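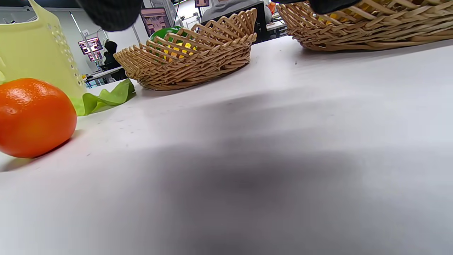
3. Open Berora and pick your council under Places. I follow Nornholm, so that's what my screens show.

4. Tap Agendas, then Alerts, and type your topics (I started with 40, way too many!).

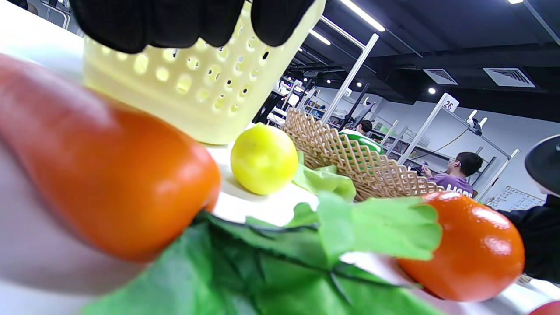
Yellow basket, tilted over the table

5. Set the alert time. Mine's 7 a.m., before the council offices open.

Note: Closed sessions never show up in the feed.

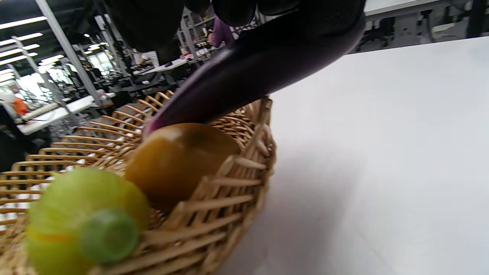 Produce in a woven basket

6. Add members by name. I typed Urmas Kuusk and got 620 votes back, so filter by year first.
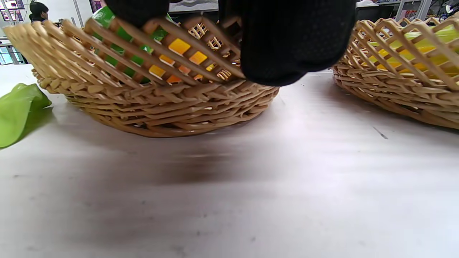 Caution: Clear list wipes your saved votes too. Export them before you tap it.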